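Community Help > Robots & Automation > Safety and good practice

Is there a sensible rulebook for two-arm robots doing chores in a normal room?

Larneo
Posted in October | 18 replies hidden | 52 people found this useful

Hi all! We have a two-arm setup learning household jobs, and right now the job is trash: getting at the bin, handling the liner, leaving things tidy. I love this stuff and could watch it all day. But I'm supposed to write our house rules, and everything I find is meant for factory cells with fences and painted floors. We have carpet and a sofa. 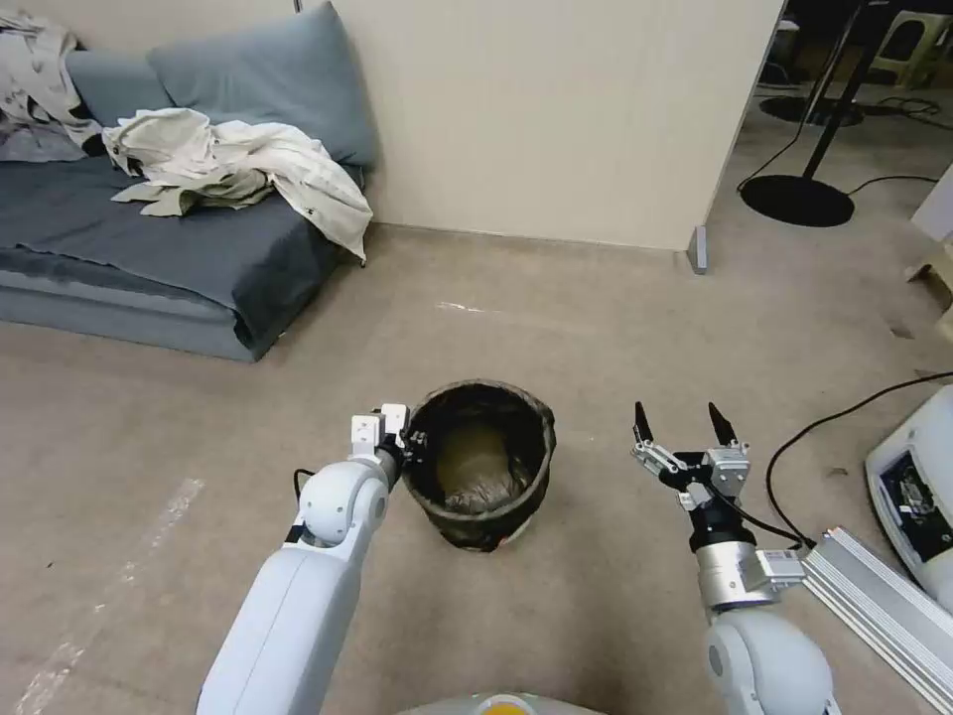

What I have so far is one page. Keep people out of reach while the arms are powered, one person on the stop button, and no reaching in to "help" with the bag. Is that enough? Do I need to say anything about cables, or about what can be lying around? And do you set a speed limit for the arms or leave it to whoever is running the session?

Brallwood
Helpful: 200

Great question, and one page is a good size! People read one page. I'd add these:

- Tape the reach of both arms on the floor, with the arms fully stretched out, then add a good step on top of that. Everyone stays outside the tape until the operator says "clear" out loud.
- Cables get their own line. Walk every one of them before power-up, both the ones on the arms (enough slack at the elbow and wrist, nothing that can snag) and the ones across the carpet. Those will get a foot before they get a robot.
- Write the speed limit down. Ours started at 525 mm per second at the gripper, and we only go over it with a second person watching. Your number should come from your own risk assessment, so please don't just copy mine.
- Decide what "ready" looks like for the bin. Same spot, liner folded over the rim, nothing sharp or heavy inside. 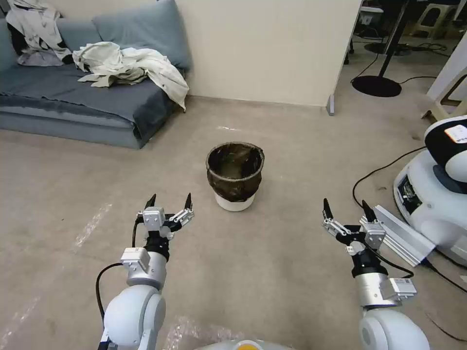
Pointed fingertips deserve a rule too. We treat them like scissors: nobody's face goes down at gripper height with the power on, even if the arms are parked. For reading, start with ISO 12100 for the risk assessment part, then look at ISO 13482, which covers personal care robots and is closer to a living room than the factory ones are.

Sin
Helpful: 3

just use common sense and keep the stop button close, works for us

Rurorness
Helpful: 18

Agree with Brallwood on nearly all of it, and yes to the cable walk!! One more from our group: log the near misses, including the silly ones. A bag caught on a finger, a bin tipped over, a sleeve dragged off a chair. We keep a sheet by the door and go through it once a month, and half our current rules came off that sheet. Also test the stop button at the start of every session with the arms moving slowly. It takes a minute, and new people get to see what the arms do when power drops, because some hold still and some sag.

Share (18) | Follow this topic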